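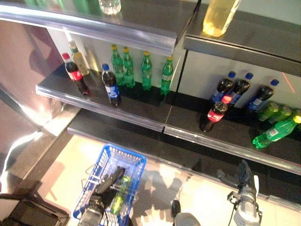
Darragh Mulcahy

3. Shelf order and facing in the drinks bays

Figure 3(a). Middle shelves of a two-bay unit with soft drinks. Figure 3(b). Dark gray cylinder and clear acrylic holder.

In this section we look at how goods sit on a shelf between restocks. The earlier survey at Jolletbridge logged 2377 shelf positions and treated each one as either filled or empty. That coding was quick to apply, but it missed most of what shoppers mentioned in the interviews. They spoke about brands mixed together, bottles pushed to the back, and gaps that made a shelf look picked over.

We therefore added two codes. "Facing" records how close an item stands to the front edge. "Grouping" records whether its nearest neighbors carry the same brand. Both are judged by eye from a standing position.

The drinks bays in Figure 3(a) score low on grouping. On the left, Coca-Cola and Pepsi share a shelf with green Sprite bottles, and the Sprite stands against the white back panel with wider spacing toward the divider. In the right bay the Pepsi bottles lean back against the panel, and a Coca-Cola stands in front of one of them near the shelf edge. Under our rules the leaning bottles are coded "rear" and the upright Coca-Cola is coded "front," even though they overlap when seen from the aisle. The pale yellow bottle partly hidden by the cola on the left is coded "blocked."

Blocked items caused the most disagreement between coders. At Flimcombe we first asked for a half-label rule, under which an item counted as blocked once half its label was covered. Coders read this in different ways for clear bottles, where the color of the drink can be enough to identify it. The rule was changed in October to cover any item with another item directly in front of it.

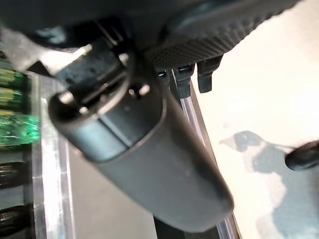
SHELF FIXTURES AND HOLDERS

Holders change how facing can be judged. The clear acrylic panel in Figure 3(b) has a column of items behind it, and its bright edges are easier to pick out than the panel itself. Goods in such a holder can be coded for grouping, but facing means little when the holder sets the position. We left the facing field blank in these cases.

Cylinders need a further note. The dark gray one in the same figure has a flat face at one end and a rounded, tapered end at the other. For items of this shape we recorded which end pointed toward the aisle, as well as whether the item was lying down or standing. The Provton coding sheet has no field for this, so it was entered under remarks.

Related papers
Gape: A Simple Measure of Empty Shelf Space
Reading Labels Through Clear Fixtures
Restocking Habits in Small Stores

Home | Issues | Authors | Search
Contact the editors | Copyright Provton | Back to top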